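Silvana Guerra took over as finance director of Drosberg in August, after nine years at the kitchen fittings group Cordeiro. Drosberg sells worktops, cabinets and flooring to the building trade, and its half-year figures are due on Wednesday. She would not discuss those, but she did talk about debt, stock and the dividend.

"We were holding too much of everything," she said. "We had 463 finishes on the list and most of the sales came from a small part of it." 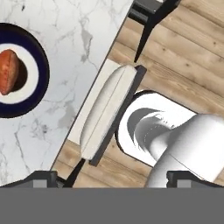 Marble worktop and pale wood flooring.

The list is being cut, and Guerra expects that to free up cash by the spring. The money will go to the bank first. Drosberg borrowed to buy its rival Momside, and she said the loan was priced for a better market than the one that followed.

"I'd like it smaller before we talk about anything else. Shareholders have heard that from me already."

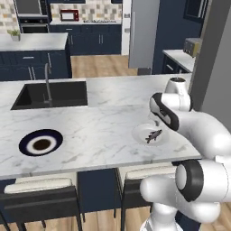

Margins are the other worry. Stone costs more to ship than it did, and builders are slow to accept higher prices. Guerra thinks the top of the range will hold up. A white island with faint grey veining, big enough to put a plate of fish on and still have room to work, is what buyers ask for, she said, and they rarely haggle over it.

Cheaper ranges are harder. "There we're up against Ernum, and they can wait longer than we can."

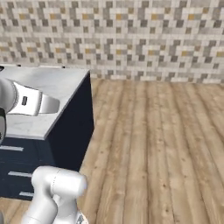
The dividend

Drosberg held its payout last year when some investors wanted it cut. Guerra said the board would look at it again with the full-year results.

"I won't promise a number. If cash comes in as planned, we can afford it."
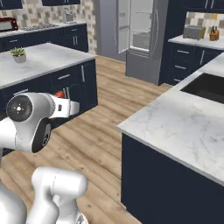 She was firmer on jobs. The group employs over 2000 people, 587 of them at the former Momside sites, and she said no further closures were planned. Two warehouses will share a manager from next month.

Asked whether Drosberg might be bought itself, she said she had received no calls.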